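### 4.2 Shelving books

Claims that household tidying is nearly solved rest mostly on short clips. We are not persuaded.

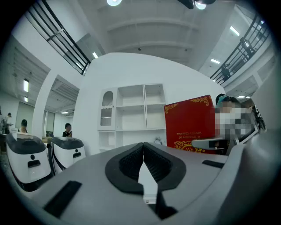 Putting a book on a shelf asks for a firm grip, a turn of the wrist and a gap wide enough to forgive small errors. Menon's Stirmont trials gave the policy 500 demonstrations and a single shelf height, then reported success over 30 attempts. When we moved the shelf at Testport, the same policy stalled or pushed the book into the upright.

**Figure 3.** Book handling with hand-held grippers beside a built-in shelving unit.

People holding the grippers correct their aim without thinking, and the recordings keep the motion but lose the judgement. Nadar's larger set, at 820 demonstrations, shows the same weakness. Whether more data would cure it remains an open question (see Section 5).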